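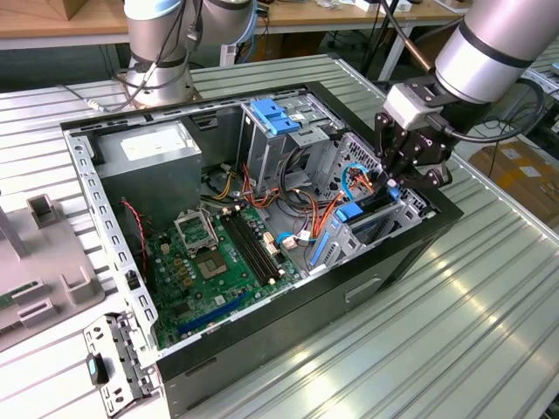 Golnar Pakzad asked at the end of last week's session whether a small charity should be running a camp school at all, when education is supposed to be the job of the host government. Keep her question in mind during this unit. The readings take different sides on it and you will need a view of your own for the essay.

Unit 4: Schooling in long-term displacement
Handout for seminar groups A and B
Aug 22, 2019

Terms

Protracted displacement. People who have been away from home for years with no settlement in sight. Definitions differ on how many years. In this course we use the word for any group where children have reached school age since the move.

Host community. The people who already lived in the area. They are often poor themselves, and their own schools may be short of teachers.

Implementing partner. The organisation that does the work on the ground, usually with money from somebody else. The funder and the partner may have quite different ideas of what a good year looks like.

The case: Skorkstead

We use the Skorkstead settlement throughout the unit. It has 3,000 residents, most of whom came after the floods in the lower valley and were told they would be there for one winter. The land belongs to the district. The shelters were put up in rows with no space left for public buildings, so the school was added later at the north end, next to the water point.

The school is run by Tirka, a small charity with an office in town. It has two paid teachers and a group of older residents who help with the youngest classes. There are 44 children in the largest class. Lessons are in the home language in the mornings and in the national language after lunch.

Wilfredo Saludo's field report is in your reading pack. Read sections 2 and 5 closely and skim the rest. Section 5 has the interviews with parents. Note how many of them talk about certificates. A child can finish every class at Skorkstead and still be refused a place at the district secondary school, as the settlement school isn't registered.

Main problems

Recognition. Without registration there are no exams, and without exams there is no way on to secondary school. Tirka applied for registration in October and was told the building didn't meet the rules on floor area. A larger building would need a permanent land lease, and the district won't grant one to a temporary settlement.

Language. Parents disagree on this. Some want all teaching in the national language so that the children can find work. Others expect to go home and don't want the children to lose the language of their grandparents. Saludo reports both views without choosing.

Funding. Grants come for 2 years at most. Teachers are hired on the length of the grant and tend to start looking for other posts well before it ends. Jonalyn Abella's chapter covers this in detail. Her figures come from a different settlement, so be careful when you compare.

Attendance. It falls at harvest, when older children are needed for day labour on nearby farms. Fees are not the cause, as the school charges none.

For the seminar

Come ready to speak on one of these.

Would registration help the children who are at Skorkstead now, or only those who come later?

Should places be open to host community children? Ramil Aquino argues that they should, even if classes grow. What would the parents in section 5 say to him?

What does a charity owe to a school when the grant runs out?

Reading

Saludo, field report, sections 2 and 5 (pack)
Abella, chapter on short grants (pack)
Aquino, "Open Doors" (library, short loan)

Essays are marked out of 100. Hand them in at the department office, with a cover sheet. Questions on extensions go to Maricel Belmonte and not to your seminar tutor.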